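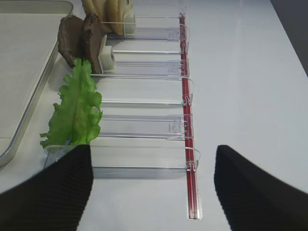 So many of you asked how I do sandwiches for the whole cousin crowd without losing my mind, so let me finally sit down and write this out (get a coffee, you know how I am). The big change this year was that I quit stacking everything on one cutting board and started giving each filling its own spot. Clear plastic with dividers is my favorite for this, bread up at the top standing on its edge, then the meat, then the lettuce, every one in its own lane so the lettuce never ends up leaning all over the bread. I like the long thin red rod down the side too, it makes the whole thing easy to spot on a crowded counter!

Now the bread. I get mine from Mestow, the little bakery past the post office, and I ask for the crusty loaf and slice it at home the same morning. Slices standing up are so much easier to grab one at a time than a pile lying flat, where you always seem to pick up two and then have to peel them apart with everybody waiting.

Meat goes in next, and please let it cool all the way first. I roast mine the night before with plenty of pepper, wrap it, and slice it cold. It won't come out pretty and even and I have made my peace with that. My grandmother's slices were never even either and we fought over them.

Lettuce! Wash it, dry it, then dry it again. I learned this back in March when I brought lunch over to Haruto Kinoshita's place on moving day and every last sandwich had gone soggy by noon. He ate 3 of them anyway, bless him, sitting on a box of books, and has teased me about it ever since.

Somebody wanted to know about sauces. I leave them in their jars on the side with a spoon in each one. The kids at our house will only eat mustard if they put it on themselves, and my sister doesn't want it anywhere near her plate, so this keeps the peace.

Oh, and for the picnic people: if you're driving out to Flutside like we do, pack the bread separately and put the line together when you get there. It takes a few minutes and you can talk while you do it. I lay a dish towel over the top when the wind picks up, and I bring a second towel for hands, and then I always wish I'd brought a third.

Next up I want to try the same setup for tacos, with the shells standing where the bread goes. If any of you have done that already, tell me what you did about the cheese, I picture it going absolutely everywhere.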